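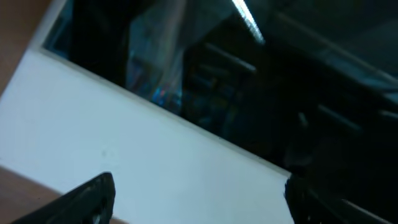
Most people buying a table, a tray or a set of plates ask the shop which one is easiest to keep clean. What they usually mean is which one will look clean when it isn't. I have come to think this is the wrong thing to want. A plain white surface shows every grey speck that lands on it, and a dark glossy one gives you back a streak of light along with whatever has settled there. Both are called impractical. I would put either of them in a kitchen before I would put in one of the mottled beige finishes that are sold as family friendly.

I managed the kitchen of a community lunch club in Jakside for 13 years, and on a full day we served 65 people. When I started, everything we owned was patterned. The trays had a brown fleck in them, the tablecloths were wipeable with a busy leaf print, and the plates had a floral border that went nearly to the middle. It was all chosen by sensible people who had thought about stains. The trouble was that none of us could see what we were doing. We wiped a tray, it looked the same as before, and it went back on the pile. You only found out by touch, and by then it was usually a guest's hand that had done the finding.

When the patterned plates finally wore out we bought plain ones, seconds from a supplier called Zorkau, in pale colours and all slightly different. There were complaints in the first week. The new plates stained, people said. They didn't stain any more than the old ones. A curry left on one for an hour could be seen from the door, that was all, and so it got washed before it had set hard.

What a dirty plate is for

I don't enjoy washing up and I am suspicious of people who claim to. But I find it a great deal easier when the job is plain to see. With a light-coloured plate you know where the food is and you know when it has gone. You don't scrub the clean half out of doubt. You look, you wash the part that needs washing, you rinse and look again.

The same goes for trays, which get a worse deal than plates. A plate is washed after every meal in most homes. A tray gets a pass with whatever cloth is nearest, and in plenty of homes it doesn't get even that. It sits under everything and catches everything, and then it is slid down the side of the fridge. A glossy black tray makes this difficult. Drops of water stand up on it and crumbs show pale against it. People complain that such a tray never looks clean, and what they are complaining about is a fairly accurate report. With a green plate on it and some yellowish-brown food left across the plate, you can take in the whole job at a glance: plate to the sink, crumbs to the bin, tray wiped and then dried.

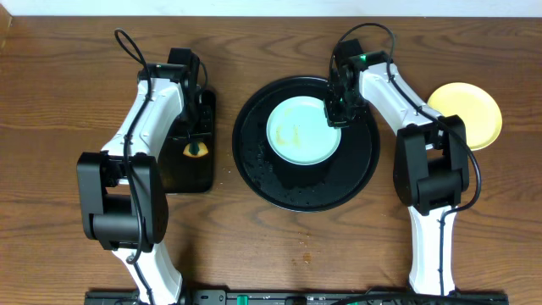 The case against

There is a fair argument on the other side and I have had it put to me many times. Life is busy. People with small children or bad knees do not want to be told off by their own crockery. A surface that hides a few crumbs lets you sit down in the evening, and sitting down is worth something.

I accept part of this. I would not tell anyone to put a black gloss worktop next to a hob, and I would not choose a white floor for a house with a dog in it. Floors are different in any case, as you look at them from a distance and nobody eats off them. My argument is about things that touch food or that food gets put down on.

I also accept that some people can't leave a mark alone. If a visible crumb means you will be up and down all evening with a cloth, buy the speckled tray and have some peace. For the rest of us, I think the telling-off is mild and useful. It takes perhaps a minute to deal with a tray that is asking for it. It takes a good deal longer to deal with one that has been put away damp and sticky every night since March.

Then there is wood, which people bring up as the middle way. A brown table with a strong grain hides a lot, more than its owners like to think. I have one at home and I am fond of it. I also know that I clean it properly about half as often as I should, and that when I do, the cloth comes up a colour I would sooner not discuss. The answer I have settled on is to keep things that show dirt on top of the thing that hides it. A plain tray goes down first and the plates go on the tray. The crumbs mostly fall where I can see them, and the table is left with less to hide.

Buying for the cloth

The shops do not help. The Trendero catalogue that comes through my door gives whole pages to finishes that "forgive". Forgiveness is a strange thing to ask of a tray. I would like to see a label that says how well a surface shows grease, in the way paint tins tell you how shiny the paint will dry.

Until that happens, my advice is dull. Choose one flat colour, very light or very dark. Look for a rim you can get a cloth into. Avoid raised patterns of any kind. Tip the thing towards the light in the shop and see whether you can find the last customer's fingerprints. If you can, it's a good one.

Krisztina Szalai
June 2022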